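**Dishwasher or no dishwasher in a small kitchen?**

**nedside_mo**
We're redoing the kitchen in April and I've got 36 cm of cupboard I can't decide about. Slimline dishwasher, or proper drawers and carry on washing up by hand? There are two of us, plus my dad at weekends. Gasteo quoted me £372 for the machine, and fitting comes on top of that.

**Tistport Tim**
Drawers, every time. We had a slimline and you'd get one big pan in and that was your lot. Also measure again, mine needed 45!

**fairclough_d**
Disagree with Tim, sorry. Ours has been going for years and I'd give up the telly first. He's right about the width though, I've never seen one that fits 36.

**nedside_mo**
Oh blast. So I'd have to lose a bit of the next cupboard as well. That takes the whole job to £3288 and I'd promised myself 3000 and not a penny more (Dad thinks I'm mad already).

**Tistport Tim**
Well there you go then. Spend it on a deeper sink and a decent rack. We do ours straight after tea with the radio on, ten minutes and it's finished. 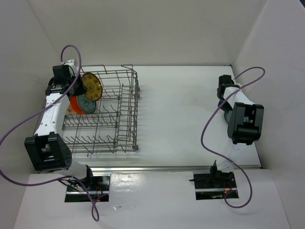 The other thing is where the water goes. Get a worktop with grooves cut in it if you can, the trays go slimy underneath and I got sick of scrubbing ours.

**fairclough_d**
Ten minutes for two, maybe. Try it after a roast, Tim. Mo, could you leave the plumbing in behind the drawers and decide later? That's what my brother did.

**nedside_mo**
Ooh, I like that. I'll ask the fitter what capping it off would cost. Still want to hear from anyone with a slimline though!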